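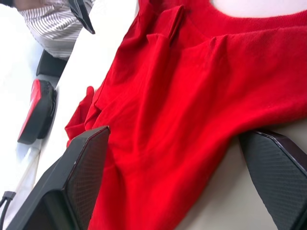 Gripper fingers, June: faceted set vs. the old flat ones

OK, so the Korkance fingers are on both arms and I've had most of a day with them. They're the black faceted ones with the diamond-grid pads, and the wrist camera gets a really good look at them, which I like a lot more than I thought I would! With the flat Oltodine pair you'd lose the tips against anything dark. On the red top you can see both edges and the cloth between them, and for once I could tell from the wrist view whether I was lined up with a fold or about to plow into the table.

The first thing I went for was the peak of fabric beside the collar. A fold that stands up like that is a gift, any finger will take it. Flat hem is the real test, and that's where the bevel earns its keep (slide in low, close slowly, don't push down). I did 17 hem picks with each set. Korkance missed two, Oltodine missed seven, and most of the Oltodine misses were the cloth skating away from the tip.

Grip force stayed at 30 on the controller the whole time, same for both sets. Carmela wants to try it lower on the thin stuff. Fine by me, but change one thing at a time please, I still can't read last month's log. 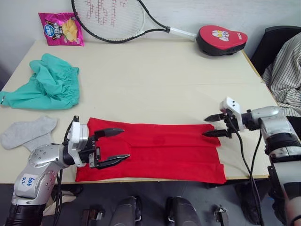 Natália Rusnák

Two-arm part. Right arm pinches the corner, left arm stays open over the other end until I tell it to go. I'm doing it in that order because when both close together they fight over the slack and the whole thing creeps toward the front edge. It already likes to hang over the front a little, so start further back than feels natural.

Head camera is good for the big picture and useless for judging height above the cloth. I had the left jaws what looked like touching and they were clear by a finger's width. Use the wrist view for the last bit, every time.

Exposure: 955 on the wrist cameras was too bright, the white surfaces go to nothing on the left side. Red survives it okay. Haven't settled on a number yet, Janka is going to have a go.

Still to do with this set: the teal thing with the elastic waist, and the gray sock. I expect the sock to be miserable.

Log is saved under Urban, starts at entry 3720. Anežka M., the spare pads are in the drawer under the controller, please don't glue anything to them until I've done the sock.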